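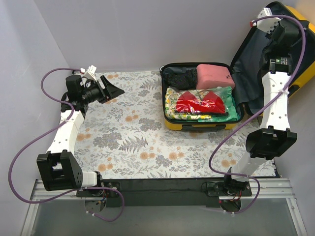
Khairul Kusuma wrote that he'd be careful with any recover quote given over the phone, and asked what the cloth was before anyone guessed at a price. Fair point, so I've put the details in below.

Recover quote for 8 ft slate table, does this sound right?
Posted by Milagros Iglesias, Oct 28, 2025

Table is an 8 ft three-piece slate, bought used with the house. The cloth is worn through at the break spot and there's a track down the middle where you can feel a ridge. I called two places. Endar said $531, which covers new cloth on the bed and rails, re-leveling and waxing the seams. Gavholm said $296 for "the same thing" but couldn't tell me the brand or weight of the cloth, only that it was "tournament grade." The Endar guy also says my rail rubber is dead and wants another $286 to replace it. He hasn't seen the table. How does he know my rubber is dead?

I don't mind paying for good work. I do mind paying for words like "tournament grade." Has anyone here used either of them?

Gerardo Bañez
He doesn't know. He's guessing from the age of the table, and maybe he's right, but make him come look. You can check it yourself first. Put a ball on the head spot and shoot it firmly straight up the table, level cue, no spin. On decent rubber it should go up and down the table a good few times before it quits. If it dies early, or you hear a thud on one rail and a clean bounce on the others, something's off. Could be the rubber. Could also be a loose rail bolt, and that's a wrench and ten minutes of your time. Press your thumbnail into the nose of the cushion too. If it's hard like a hockey puck, fine, it's dead.

On the ridge: that's your slate seam. New cloth over a bad seam will show the same ridge again. Ask both of them, in writing, whether they scrape out the old filler, level the slates and refill before the cloth goes on. I'd bet the cheap one doesn't. I've had "re-level" on an invoice mean a man with a short level and two playing cards.

Yavuz Karabulut
used gavholm two years ago, was ok

Huguette Lemaire
"Tournament grade" means whatever the seller wants. Ask for the cloth by name, the wool and nylon percentages, and whether it's worsted or napped. If they can't answer, walk away. I wouldn't take $531 as proof of anything either. My last fitter charged more than that and left staples poking through under the side rail, and the pockets went back on crooked.

What I did after that was buy the cloth myself and pay a fitter $120 for labor on the bed only. He grumbled that he couldn't guarantee cloth he hadn't supplied. I asked what his guarantee covered when he did supply it, and he got vague. Not every fitter will work this way, and you won't get rails or seam work for that money, so it may not suit you with that ridge.

Milagros Iglesias
Did the ball test. Three rails sound fine, the foot rail thuds. Found a loose bolt there, tightened it, and it's better but still not like the others. Endar is coming to look in November and I've told him I want the seam work listed on its own line. Still waiting for Gavholm to call back with a cloth name.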